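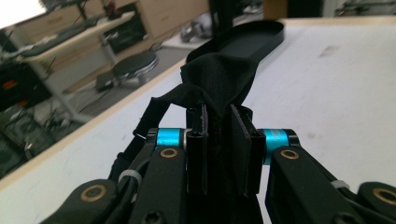 Yen-ting Huang says I should stop blaming the mask and go and look at my timestamps. Fair enough, she's said it twice this week now, and both times I nodded and went straight back to fiddling with thresholds like a child picking a scab.

Posted by Maiara Prado on August 31, 2024
Filed under: Lab diary, Perception, Moaning

So today I looked at the timestamps. The grasp detector in Meireles (my bit of the stack, for anyone new) takes the picture from the wrist, finds the pads, finds whatever is between the pads, and says yes or no to "holding". With a yellow sponge it's lovely. With black fabric between black pads it goes completely to pieces! The outline of the cloth just melts into the fingers and the detector decides the hand has grown. I had been treating this as purely a vision problem, and I'd got as far as stretching the contrast in the dark end until every scuff on the table lit up like a landmark.

Anyway. I pulled up one recording and put the finger angles next to the video, and the angles were running ahead of the frames by 114 milliseconds. All the way through, very steady. My whole rule is "fingers stopped moving, so look now", and it was looking at a frame from before the fingers had stopped. No wonder it couldn't tell cloth from pad. I said a rude word and then had to go and tell Yen-ting, who was very decent about it and only smiled a bit.

The delay is in the reader process. It stamps each frame when it comes off the queue, and the angles get stamped at the driver, so they were never on the same footing. I wrote that reader in February and I remember being pleased with it. Moved the stamp to the capture callback, replayed everything, and the gap came down to 8 milliseconds, which I can live with.

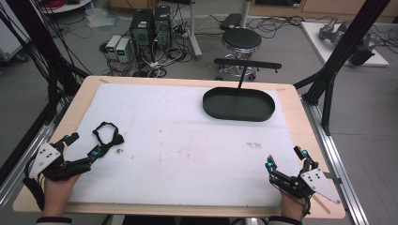 Both gloves at the near edge of the board, black tray further back.

Replay results, so I don't lose them again: I have 49 black-on-black grasps labelled by hand. Before the change the detector agreed with me on 22 of them — a coin would have done better. After it, 37. I haven't touched the mask at all, same weights, same thresholds, so that's all down to the clock. The remaining dozen are proper vision failures as far as I can see, mostly floppy things folding down between the fingers where there's hardly any edge to find. Wagner wants to feed the finger angles into the network as an extra input and let it sort itself out. I'd like to try the plain version first, a simple check on how far the pads are apart when they stop, but thin cloth barely holds them open at all, so he may well be right and I may be being stubborn.

Other bits. The replay tool still crashes if you scrub backwards past the first frame, and I keep doing it. Emerson has a branch with a fix, and also with a new colour scheme for the plots that I did not ask for (it's nice, though, I'm keeping it). The left and right streams need the same stamp change and I've only done one reader properly, the other is a horrible copy and paste with my name on it. And the old recordings all carry the bad stamps, so I need a script to shift them, and a flag in the header so we don't shift them twice by mistake.

Left it re-indexing overnight. Tea, bath, and I'm not opening the laptop again until the script's had a chance to finish.

3 comments | 5 shares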